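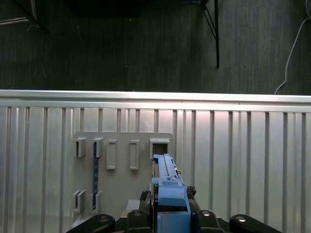

Blue tool at the slot, Welton open day

May 30, 2023. Took the 38 bus out to Millholm after lunch for the open day at Welton. I signed the sheet at the door and got there in time for the computer demonstration, the one I had been waiting for since December.

The robot arm was working on an old desktop tower with its side off. There were cables all over the inside, and I would not have known where to start myself.

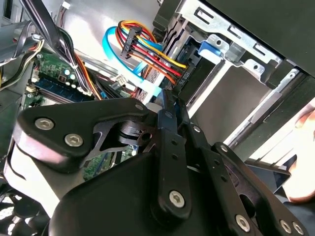 Photo: Merja Mäkelä / Welton

Merja explained that rigid parts are the easy ones. Cables move when they are touched, so the arm can't count on finding them in the same place twice. She talked for around 34 minutes and I wrote down most of it – the rest was over my head.

The tower lay on its side on the bench, with a gray

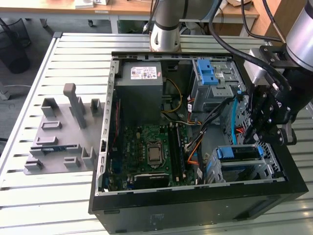
printed plate next to it for holding small parts. I asked Idun how long a plate like that takes to design. Three days, she told me, and then two more to fix what was wrong with it.

Coffee at 3. I sat with Dorota and we talked about whether any of this would have helped at our old repair shop.
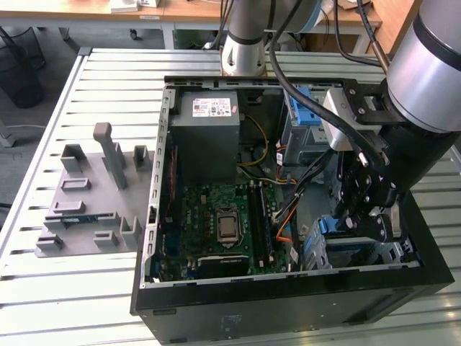 Gunnel thought it would not, as every machine that came in there was a different model and half had been opened before. Dorota disagreed and they went on about it until the bus came. Home by six. Must send Merja the name of that screw supplier.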